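Gullis Household Repairs Log: README

Version 2, last touched Nov 13, 2019

What this is

A table of repair jobs, one row per job, covering things that stopped working in homes and were brought (or described at length over the phone) to the Gullis repair bench. There are 793 rows. The table began as a paper book kept beside the kettle, and the early entries still have the flavour of one. If a field looks odd, assume tea was involved.

The log is released so that people who study how long household goods last have something to work with besides warranty brochures. It is small, local and lopsided. Please read the caveats before drawing a curve through it.

What's in the folder

repairs.csv – the table itself, comma separated, UTF-8, header row included
parts.csv – parts used, joined to repairs.csv on job_id
codes.txt – fault codes and what we meant by them at the time
old_codes.txt – fault codes and what we meant by them before that
README – you're in it

Fields in repairs.csv

job_id: A whole number. Gaps are real. Jobs that were booked and never turned up have been removed, but their numbers were not handed on to anyone else.

item: Free text, lower case. "Jug" and "kettle" are the same thing. "Heater" could be nearly anything.

maker: As written on the ticket. Somboon is spelled four ways in the paper book and one way here. Zilto and Jinetti appear often because the shop down the road sold both, so don't read their totals as a failure rate.

age_years: The owner's estimate. Owners round to five, or to the birth of a child.

fault_code: See codes.txt. Code 9 is "no fault found", which covers a large number of appliances that behaved perfectly the moment a stranger looked at them.

minutes: Time on the bench, excluding the search for the right screwdriver.

outcome: fixed, part_fixed, not_fixed, returned_untouched. Of the full set, 444 are marked fixed and 217 not_fixed. The other two outcomes share what's left. "Part_fixed" means the owner was happy and we weren't.

Known problems

Dates before the June changeover were written day first by one hand and month first by another. We have sorted out the ones where the day is above 12. The rest carry a flag in date_unsure and you are welcome to them.

Roughly 200 rows have no age. These are mostly toasters. Owners seem not to know when a toaster entered their lives.

Costs were recorded but have been taken out. Half were in dollars and the other half were in biscuits.

Large appliances

Fridges, dryers and washing machines are under-represented for the plain reason that they're heavy. They were seen at the owner's place, and the travel is not counted in minutes. Front loaders and top loaders share one item name in the older rows; from the changeover on they are "washer_front" and "washer_top". A drum fault and a door seal fault also shared a code until then, so anything you conclude about seals from the early part of the table should be kept to yourself.

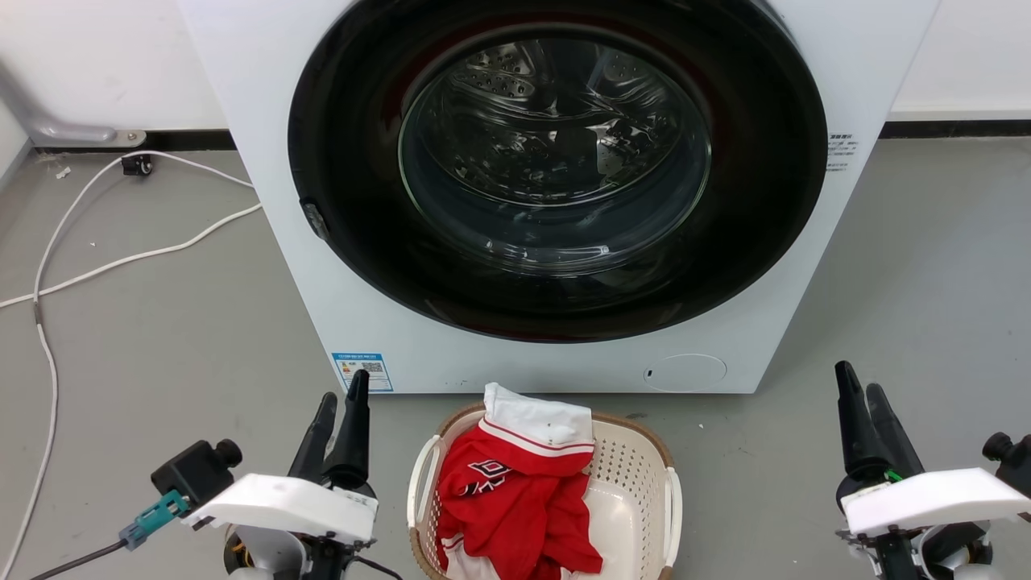

Gullis Repair Bench, Records and Odd Socks Team

Label languages are not recorded. Where a rating label was in a language the person on the job couldn't read, the model number was copied down and the rest left alone, so the maker field may be blank on those rows even though the model field is full.

Using the log

Free to use, copy and rework, including for money, provided you say where it came from. If you correct the dates, send the corrections back. If you merge it with another log, keep our job_id in its own column, as we've already had one set come home with the numbers reissued and it took most of a winter to unpick.

Changes

v2: split washer rows, added date_unsure, dropped costs
v1: typed up from the book
v0: the book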